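Cluvito Stock Register: labels not printing at Lie Health Centre (closed)
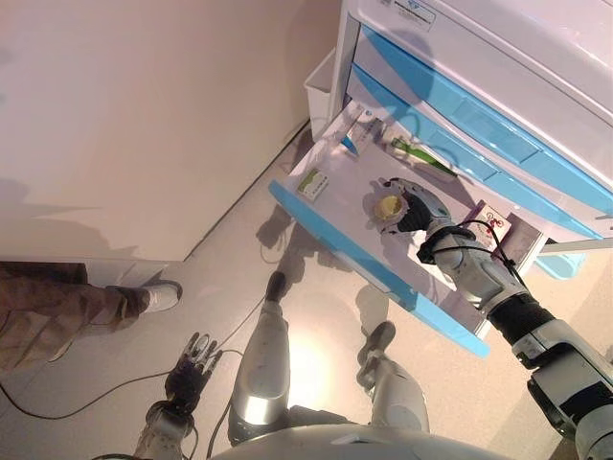 Service Desk Analyst, Jimau Support
Clinical Systems Team

Opened: 20/11/2018
Priority: 2
Site: Lie Health Centre, treatment rooms

Reported fault
Staff at the site are unable to print shelf labels from the stock register. Jobs sent from room 7 show as complete on screen but no label is produced. Drawer contents can still be booked in and out by hand.

Entry 1
Print queue checked remotely. 21 jobs were held, the oldest dating from October. Queue cleared and print service restarted. Test page failed.

Entry 2
Site confirmed that the printer has power and paper. Network cable replaced at our request. No change.

Entry 3
Printer address found to differ from the one held in the register. The address was altered when the Hema network switch was replaced. Register updated and the printer given a fixed address. Test page printed correctly.

Entry 4
Site asked to resend labels in batches of no more than 15. The first batch printed in full. The second stopped after one label with a paper size error. Label size reset to the site standard and the batch resent without error.

Resolution
Closed with the agreement of the site. Held jobs were not restored and must be sent again from the register.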